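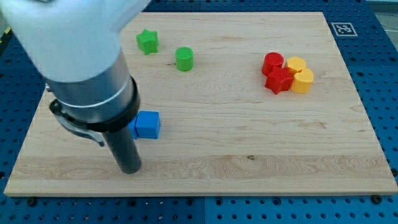 Re: [Dranis-list] Trays or boards for loose shape blocks?

Message 1122 in archive
Date: 21/01/2019
In reply to: message 1063

Hello all,

I have been meaning to answer this for longer than I care to admit. The question has been sitting in my inbox with a little flag on it while the holidays came and went, and then the furnace quit, and then we had company. I do hope the person who asked is still reading! I'm going to leave the original in so the newer folks don't have to go digging.

> Hi everyone, I'm new to the list, so please be patient with me. I look
> after a small toy shelf at a drop-in playroom in Drarnent, and we've been
> given a big bag of shape blocks with no box, no tray and no instructions.
> It's stars, cylinders and so on, in different colors. At the moment they
> live in the bag, and when a family wants them the whole bag gets tipped
> out on the table. Half of them end up on the floor within a minute and
> the other half get pushed into a heap.
>
> I was thinking of buying a tray with compartments, but they cost more
> than I thought and the pieces are all different widths. Does anyone use
> just a flat board? Do you need a rim on it? And what kind of wood would
> you pick? I have a friend with a saw and some patience but not a lot of
> either.
>
> Also, do you put out all the blocks or only some? Thank you in advance.

First of all, welcome, and please don't apologize for being new. Half of what I know about blocks I learned from people asking this sort of thing, and I asked plenty of it myself.

Yes, use a flat board! I went through the compartment tray stage years ago and I still have the tray (it holds seed packets now). The trouble was just what you are running into. A star with fat rounded points wants a much bigger space than a cylinder standing on end, so either everything rattles around or one piece never fits and gets left on the windowsill. On a plain board you can put the pieces wherever you like, and so can the children, and you can stand a cylinder up on its flat end next to a star and let them notice by themselves that both of them have flat tops and only one of them will roll.

About the rim. I have tried it both ways and I'd leave it off. I know that sounds backwards when your complaint is blocks on the floor, but a rim makes it hard to slide pieces on and off, and little ones end up leaning on it and flipping the whole thing. What helped me much more was making the board big. Mine takes up most of the small table, and there's plenty of bare wood between the groups. If your friend with the saw can give you a generous piece and just soften the edges with sandpaper, you're most of the way there.

As for the wood, I like something pale. A pale blond, maple sort of board makes a green block look properly green, and you can spot a stray piece on it from across the room. My first one was stained a dark walnut color and it was handsome, but the darker blocks sank right into it. I also wouldn't fuss about getting a perfectly clean piece. Wavy grain and a small knot are fine as long as the surface is smooth under your hand. We had a child who was convinced that a knot was a button and pressed it every single visit, and I wouldn't have traded that board for anything.

Go easy on the finish. I use a plain food-safe oil, rub it in with an old T-shirt, leave it overnight and rub it again in the morning. Thick varnish made our blocks skate around. If your table has any kind of pattern or holes in the top, a board is a real kindness anyway, because it gives the blocks a level place to stand. I put a scrap of rubber shelf liner underneath so it stays put.

Now, how many to put out. Please don't tip out the whole bag! Our set came from Zisix and has 33 pieces, and the first winter I put out every last one of them, thinking it was generous. All it made was a heap. These days I set out a small group, with room around each one. I like them in loose little areas, nothing lined up too neatly. When the rows are straight, some children won't touch them for fear of spoiling things, and others can't wait to spoil them.

I nearly always begin with two pieces that share a color and differ in shape. A green star and a green cylinder a short distance apart is my favorite way to start, and I'll happily tell you why at tedious length if you ever come to one of our get-togethers. A child who's been sorting by color all morning will put them together straight away. Then you can ask where else the cylinder might like to go, and off you are. The following week I keep the shapes and change the colors. I swap the whole selection in March when the rainy-day families start coming in, and again whenever I get bored, if I'm telling the truth.

For the pieces that are waiting their turn I use a lidded tub on a high shelf. The bag was never any good to me. Wipe the blocks with a barely damp cloth and dry them before they go back, and check any printed faces now and then, as the printing on ours has gone faint on the ones that get handled most.

I'd love to know what size board you end up with, and whether the rim people on this list are going to write in and scold me. I know there are at least two of you. If anybody has found a good way to store a large board upright between sessions without it falling on their foot, I would be very glad to hear that too. Mine goes behind the coat rack at present and I am not proud of it.

Warm wishes to everyone, and stay cozy,

the block lady

P.S. For the person who asked me off-list about the oil, it's the same one I use on my cutting boards, and a small bottle does several coats.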